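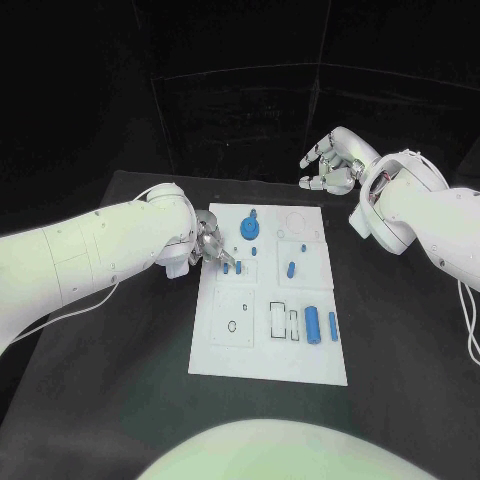 Marjorie Tennant
Bench Safety Inspector, Silard Building

Filed under: Checklists / Benches & Tables

Parts board and table, checked 23rd November

This is the walk-through for the white parts board and the dark table it lives on. The last version dated from September and had a coffee ring over the part about sharp edges, so consider this the clean copy. Marks are OK, FIX or WATCH. I have added comments, as I was asked to stop doing.

1. Table stands level, no rocking. OK. The table came with the building in 1989 and will outlast the people who inspect it. The folded card under the back leg is gone and a proper foot is on.

2. Table surface clean. OK. Dark tables show dust the way dark cars do. Wipe it before the board goes down. Wiping around the board afterward leaves a very neat clean border and fools me for a second at most.

3. Board lies flat. OK. Press each corner with a flat hand. If one lifts, look for a peg underneath before you write to me about warping.

4. Raised plates secure. WATCH. Some of the zones on the board are raised plates, and a plate edge will take the skin off a knuckle if it starts to lift. All held today. The one nearest the front gave a small click when I leaned on it, and I don't like clicks.

5. Outlines readable. OK. The target shapes can all be made out against the white. Please don't improve them with a marker. The marker was improved into the trash.

6. Blue parts free of chips and burrs. FIX. Run a thumb around the rim of each one. The gear-like piece with the toothed knob passed. A spare in the Miltora tub did not, and it's in a bag on my desk with a label that says DO NOT PUT BACK. It has been put back once already.

7. Pegs upright and seated. OK. The pair on the little rectangular panel should stand without help. A leaning peg gets taken out, looked at and put in again. Do not hit it with a stapler.

8. Small parts accounted for. WATCH. The slim peg near the gear piece is the one that goes missing. It's tiny, it rolls, and it's the exact size of thing that ends up inside a shoe. Check the floor before you sweep — the broom has no judgment.

9. Black backdrop clear of the work area. OK. The fabric should hang free and stay off the tabletop. Tug it gently. Last time the tug brought down 2 clips and most of my dignity.

10. Walkway behind the table. FIX. We want 60 inches clear and we had that, minus a Nukamon carton, minus a chair. The carton was empty, so I can only assume it's being kept for company.

11. Food and drink. OK, technically. There was nothing on the table. There were 3 mugs on the windowsill, lined up like suspects.

12. Checklist posted where people can read it. FIX. It was posted behind the door, and the door is always open.

Items marked FIX should be sorted before the Thakur visit. Items marked WATCH are mine and I'll be back for them.

Comments

benchrat: The chair in item 10 is there for sitting on while looking for the slim peg. Can it be reclassified as safety equipment?

M. Tennant: No.

second_floor_sue: One of the mugs is mine, the green one. I'd like it back and I accept the charge.

plainjane: We use the same list for our board and added a line for checking the vacuum bag. Found a peg and an earring.

benchrat: Carton is gone. Chair is under review.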